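# Skomlow adopts written rules for robots in washrooms

5/2/20 — Building services firm Skomlow has put out a set of working rules for robots used in restrooms and bathrooms, covering both cleaning jobs and training runs.

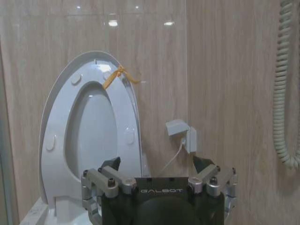

The rules run to 12 pages and apply at every site the company manages, including the Estrella apartments and the Plondwood office park. They took effect this week. Until now each site manager wrote local instructions, and the differences caused trouble when crews moved between buildings.

"We had one place where the arm could go near an outlet and another where it couldn't go in the room if anything was plugged in," said Josefina Leiva, who led the drafting. "Staff were asking which one was right."

Under the new text, an operator checks the room before the arm is powered and writes down any cord, adapter or cable within its reach. Cords that can be moved are moved. Those that have to stay plugged in are marked on the job sheet, and the arm works at its slow setting near them. Lids and seats may be raised or lowered by the robot only when the room is closed to the public.

Gripper fingertips that have touched a toilet seat, lid or bowl can't be used on faucets, door handles or counters until they have been changed or disinfected. Skomlow considered allowing a wipe-down between surfaces but dropped the idea after comments from site staff.

Cameras are covered too. A wrist camera must stay off until the operator has confirmed that no one is inside, and a notice has to hang on the door for as long as recording goes on.

The company received 223 comments on the draft, which was posted in February. Most dealt with cords and door notices. Ho-yin Yip, a supervisor at Plondwood, asked for a shorter checklist and got one — the final version fits on a single card.

Hedex, which trains operators for Skomlow, will run the refresher course. So far 855 of the 1000 people on the operator list have signed up. Anyone who hasn't finished it by the end of the summer will be taken off washroom work until they do.

Questions about the rules go to Mared Llewellyn in the safety office. Printed cards can be picked up from site managers.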